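Workshop notebook, Prevley shed
20/09/2024

Hutau, left injector and tender tank

Started with the left injector again. Last steaming it picked up water well until the feed became warm, then it was blowing from the overflow and could not be restarted without closing everything. Took off the delivery pipe and the clack box cover. The clack was lifting freely but the seat has a mark on the lower side, like a small moon. Lapped it by hand with fine paste, cleaned it, blued it, lapped again. The contact is now a full ring, a little wide for my taste. Selim thinks wide is fine. I will leave it.

Combining cone: scale inside, hard and brown. Put it in the weak acid bath and took it out when the bubbles stopped. The bore I measured with the tapered gauge, and it is larger than the drawing says. The drawing is the one from Kurtuluş works and it has a correction in pencil which I can't read well. Selim Çetinkaya will ask for a better scan.

Tender tank: the 3,000 liters written on the plate is to the top of the filler, so usable water is less. Pumped it down and went inside with the lamp. Between the second and third baffle the floor plate is thin, I could feel the hammer go soft there. Marked 4 rivets with chalk, all of them weeping from before. The sieve was full of leaves.

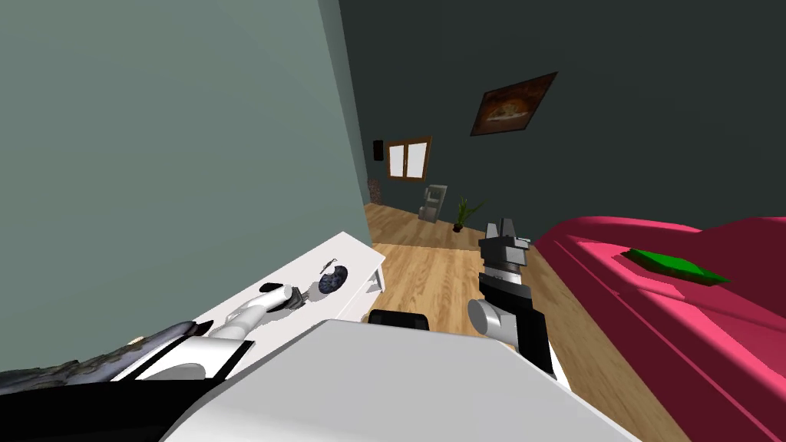
The mess coach must also get its paint chosen this month, as the painter from Hikotlow wants to order everything together. Outside stays as it is. For the inside, Renato wants cream, as it had in service, but cream shows soot after one weekend. I am more for two colors. The dark charcoal back wall next to the sage gray-green one looks quiet together, and a thin brown frame still stands out well on the charcoal. I would have the charcoal at the stove end and the green along the side. Frames we should fix with two screws, or they will hang tilted like that one with the pizza, or whatever round dish it is. Renato Catacutan to decide by the end of September.

Trailing axle, left box: the pad was dry on one corner. New pad soaked overnight and fitted, oil topped up. Journal is bright, no scoring. The right box not opened yet – the keep bolt is seized and I don't want to heat it so close to the white metal.

Brake: piston travel was too long, took up 14 mm at the pull rod. Two holes left in the adjuster, then it is new blocks.

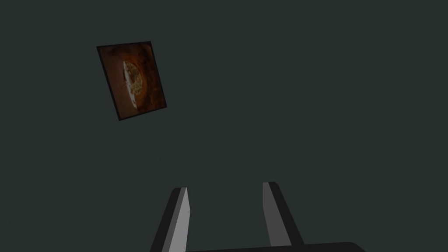
Slate gray with one flat square piece, turned a bit.

Stores: over 800 ferrules in the blue drawers, but most are the wrong diameter for this boiler. Please don't throw them out, the museum line may take them. Copper washers for the gauge glass cocks are finished, ordered again.

Next: refit the cone with new joints, make a cardboard template for the tank floor patch, try the keep bolt with penetrating oil. Selim has the key of the pump house.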